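The ferry to Drirneck takes 14 minutes, and the woman who runs the island's sourdough club spends every one of them talking about rye. She started baking six years ago, in a rented kitchen in Ekent with an oven that leaned to one side.

"My first loaf was a doorstop," she says, laughing. "I ate the whole thing anyway, with way too much butter."

Now there are 12 regulars, and they meet on Thursday evenings to swap jars of starter and argue over flour. She loves the arguing – the louder the better! Her own starter lives on top of the fridge and gets fed before she has had coffee.

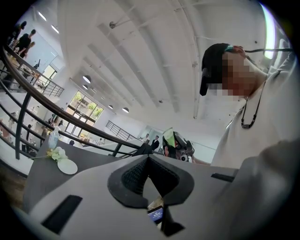
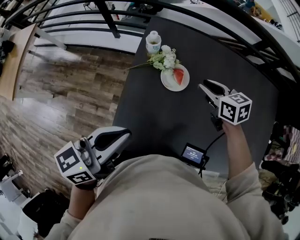
"People worry so much about the clock," she says. "Look at the dough! If it's puffy and it wobbles, go. In October my kitchen is cold and I might wait around eight hours. In summer I'd have soup by then."

She bakes in an old iron pot from Macaraeg's, the hardware store by the harbor, and she gets wonderfully worked up about the crust. It should be dark, darker than you think, and it should crackle when it comes out.

What's next? A seeded loaf with toasted barley, which she has tried twice and can't wait to try again. "The second one was so close," she says. "I called my sister at six in the morning to tell her."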